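The Juice Counter at Goltent

The breakfast room at the Goltent opened at six. Delali Baidoo unlocked the shutters at 5:15 and began with the drip tray, as the sheet required. The grate came out first. She rinsed it, ran a bottle brush along each slot, dried it with a blue cloth and set it back in the basin. The steel showed every fingerprint, so she wiped the rim last.

Item 9 on the sheet was the pour. A glass was to be filled to half and left standing on the grate for one minute. The clerk then checked the color against a card and looked for drips from the spout. The card had been printed by Osier, the supplier, and showed four squares of yellow. The palest square was marked "acceptable." The one beside it was marked "preferred."

Delali had worked the counter for 303 mornings. In that time the juice had matched the preferred square twice.

She entered "acceptable" and signed.

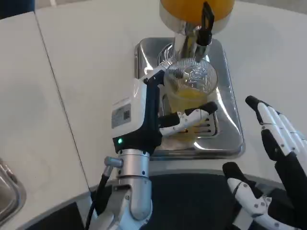 The ribbed glasses made the check harder. Light broke up in the wall of the glass and the juice looked darker on one side than the other. Philomena Yakubu, who ran the kitchen, had asked for plain glasses in writing. The answer from the Astinden office was that ribbed glasses had been chosen for grip and that 2,557 of them were in storage.

Philomena came through at 5:40 with the cutlery.

"Level?"

"Half."

"Color?"

"Acceptable."

"Drip?"

Delali looked at the spout. She gave it the full minute by the wall clock. A drop formed, grew, and stayed where it was.

"Undecided," she said.

There was no box for that. Philomena put the cutlery down and read the sheet from the top. The choices were "none" and "present." A drop that had not fallen was covered by neither. She called Kwadwo Issahaku, who serviced the valves, and left a message giving the counter number and the time.

They waited. The bread came up in the lift. Salamatu Zakaria arrived for the coffee station, hung up her coat and asked what they were looking at. Philomena told her. Salamatu bent down until her eyes were level with the spout.

"It's bigger than Friday's," she said.

"You didn't report Friday's."

"It went back up."

Delali wrote this in the margin, with Salamatu's initials. At 5:58 the first guest tried the door and found it locked. Philomena picked up her keys and told him two minutes through the glass. When she turned around, Delali had ticked "present" and was reaching for the blue cloth.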